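Chapter 2
Keeping Silence: The Retreat Day and Its Shape

Key terms: common silence, great silence, threshold, interval, guide, release

After studying this chapter, students should be able to describe the main forms of silence kept on residential retreats, explain how a timetable supports a group that is not speaking, and discuss the duties a retreat house owes to its guests.

Chapter 1 dealt with solitary practice in the home. This chapter turns to silence kept in company. The two are often treated as a single subject, and many popular handbooks move between them without notice. They make different demands. A person sitting alone in a bedroom before breakfast has only to refrain from speaking. A person who keeps silence among others must also eat, wash dishes, pass on staircases and share a bathroom with strangers, and must do all of this without the small courtesies that usually make such closeness bearable.

The oldest house rule considered in this book is the Irnham rule of 1683. It is a short text, written for a household that received guests in the winter months, and it has little to say about prayer or belief. Most of its clauses deal with doors, lamps, meals and bells. Guests are asked to close a door by its handle, to carry a lamp low when others are asleep, and to leave the table only when the oldest person present has finished eating. Speech is mentioned late in the rule, almost in passing, as something that "may rest until the morning bell". 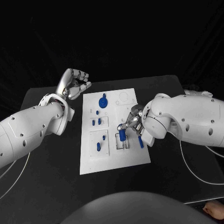 Modern readers sometimes find this order of topics puzzling. It reflects a view that is still common among experienced guides, namely that silence in a group is mainly a matter of conduct. Where the doors are closed gently and the meals are served on time, guests settle. Where they are left to wonder when lunch will be, or whether they may open a window, they become restless, and the restlessness spreads quickly through a quiet building. The full text of the rule is printed on page 203, with spelling brought up to date.

2.1 Forms of silence

Retreat houses use a range of terms, and the student should not assume that a word means the same thing in two places. For the purposes of this book, three forms are distinguished.

Common silence applies to shared rooms during set hours. Guests may speak in the garden or in their own rooms, and staff may give practical directions in a low voice. It is the usual form for weekend programs and for first-time guests.

Great silence runs from the close of the evening session until after breakfast. It covers the whole property, including the grounds and the car park. The Cusel house begins great silence at 9 p.m. in winter and at 10 p.m. from October to March, following the southern summer light.

Full silence extends through the whole stay, apart from interviews with a guide. It is normally offered only to guests who have completed a shorter retreat. Written notes are permitted for practical needs in most houses, though some ask that these be left in a box and answered once a day.

Teachers do not agree on how strictly any of these should be kept. One school holds that a lapse should pass without comment. Another holds that the guide should speak privately with the guest on the same day, before the lapse becomes a habit and others begin to follow it.

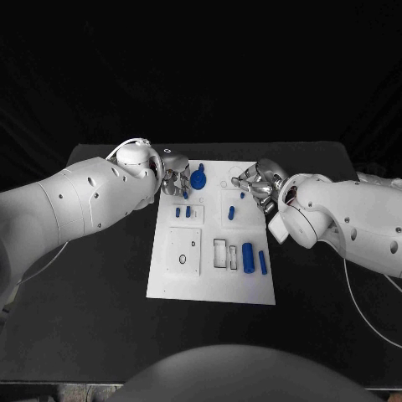 Unai Aguirre takes neither side, and writes that the question is usually put too late. By the time a guest has whispered to a neighbour at supper, the guide has already missed the moment that mattered, which was the arrival. "I would sooner spend an hour at the door with a nervous guest," Aguirre writes, "than a week correcting one." The same essay recommends that every guest be told, in plain words and before the silence begins, whom to approach if they become distressed and where that person sleeps.

This advice has had considerable influence. Several houses now set aside the whole first afternoon for what is called the threshold: a period of ordinary conversation in which guests meet one another, hand in their telephones if they wish to, and ask questions about food, medication and sleeping arrangements. The silence is then opened formally, often with a bell.

2.2 The timetable

A silent group depends on its timetable to a degree that surprises new guides. In an ordinary gathering, a change of plan can be announced. In a silent house it must be posted, and a notice that some guests read and others miss will divide the group. For this reason the day is usually planned in full before anyone arrives and is altered only for illness or severe weather.

The Sakai timetable, named for the centre that first published it, is widely used as a starting point. It alternates sitting, walking and household work, with an interval between each. The intervals are unscheduled time, and guests should be left free to use them as they please. Guides who fill them with optional talks or stretching classes tend to find that the afternoon sitting suffers.
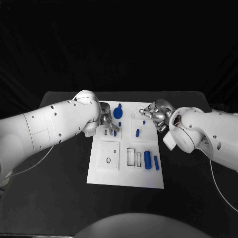 Household work deserves particular care. It should be simple, it should be explained on the first day, and it should be possible to finish it within the time allowed. Sweeping, peeling vegetables and folding linen are suitable. Tasks that require two people to agree on a method are less so, and a large kitchen crew with no appointed head will almost always begin to talk. Guests with injuries or limited mobility should be offered seated work as a matter of course, without having to ask for it.

Meals form the centre of the day. A reader may be appointed, or the meal may be taken in complete quiet. In either case dishes should be set within reach of every place - salt, water and bread above all - so that guests need not signal to one another.

2.3 Size of the group

Silence can be kept in groups of very different sizes. The summer gathering at Brollel receives more than 300 guests each July in the northern hemisphere, housed in tents and a former school, and keeps great silence across the entire site. It does so with a large number of trained stewards and with clear signs at each path. Smaller houses seldom have such resources and should set their numbers by the dining room, which is the space most likely to become crowded and noisy.
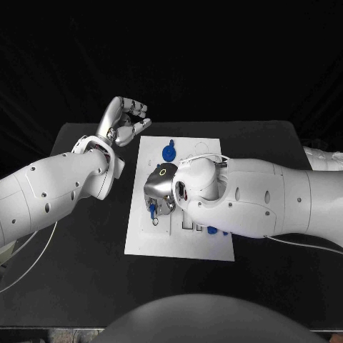

Two white robot arms over a dark tabletop, with small blue objects between them.

2.4 Ending the silence

The close of a retreat is known as the release. It should be given as much thought as the threshold. Guests who have been quiet for several days may speak too loudly, weep, or find that they have no wish to talk at all, and each of these responses is common. A gradual release begins with speech in pairs, moves to a shared meal with conversation, and leaves at least half a day before travel. Guests who must drive long distances should be encouraged to stay a further night.

The sections that follow take up each of these stages in turn, beginning with the duties of the guide during the threshold. Students who have not themselves attended a silent retreat are advised to read the Irnham rule in full before going on to section 2.5.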